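Success rate is the wrong headline number

Posted Nov 24, 2024

I work on manipulation policies, mostly in simulation, and I have come to dislike the first table in almost every paper in my field, including two of my own. It has a row for each method and a column for each task, and every cell is a percentage. The percentage is how often the robot finished. The method with the biggest numbers gets printed in bold, and that is the result.

My complaint is about what happens to the runs that did not finish. They all go into the same pile. A run where the arm never moved toward the object and a run where it placed the object a finger's width off the target both score zero. If you are trying to decide what to work on next, those are very different runs, and the table has thrown the difference away.

In March we compared two policies, Irov and Gistis, on a sorting and placing task with blocks and an open bin. Both were trained on the same demonstrations. Gistis is the larger model and takes longer to train. On success rate they tied at 47 percent. By the usual habit we would have written that the larger model gives no benefit, and moved on.
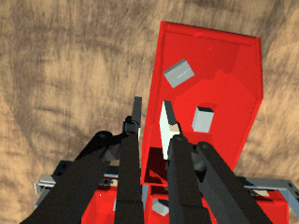 Before we did that, I asked for every failed run to be tagged with the last stage it had completed: reach, grasp, lift, carry, release. It took an afternoon with a script and a few hours of watching replays. The two policies were not failing in the same way at all. Irov mostly failed before the grasp. It would close the fingers too high, or push the block against the wall of the bin and stall. Gistis nearly always got the grasp and then let go at the wrong moment. Once we knew that, the fix for Gistis was dull. The release was badly covered in the demonstrations, so we recorded 15 more that spent extra time on it. The score went up. The same 15 did very little for Irov, as you would expect from a policy that seldom got that far.

I don't think this is a deep finding. People who run factory lines have logged where a cycle stops for a long time. What bothers me is that in research we have the full state of the simulator at every step, for free, and we report one bit per run.

There are fair objections. The first is that stages are a choice, and a lab can pick the stages that flatter its method. True, but a lab can also pick the tasks that flatter its method, and we live with that by asking for the tasks to be described. The second is that some tasks don't split into stages. Folding cloth is hard to cut up this way, and I wouldn't force it. For picking up rigid objects and putting them somewhere, the cuts are obvious enough that two people tagging the same run will seldom disagree. 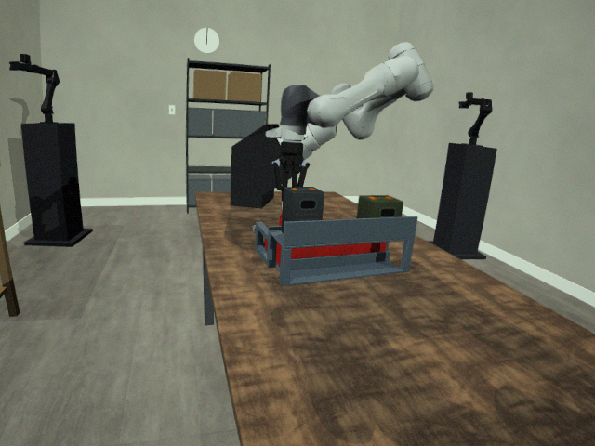
The third objection is the one I take most seriously. Stage scores give a weak policy somewhere to hide. A paper can say its robot completes the grasp in most runs and leave the reader to find out on page 6 that it hardly ever completes the task. I would keep the success rate in the table for that reason. I would just put the stage counts right next to it, on the same page, with the number of runs written out.

The Shibata benchmark does part of this now. It saves the stage for each run, but the leaderboard still sorts on success alone, so few entries mention it. Dunby has the reverse problem. It reports a partial-credit score that adds the stages into one figure, and a single figure brings back the loss of detail I started with. A half point earned by reaching and a half point earned by carrying look the same once they are summed.

My request to reviewers is small. When a paper claims one policy beats another on a placing task, ask where the losing policy stopped. If the authors have kept their logs, they can answer in a day.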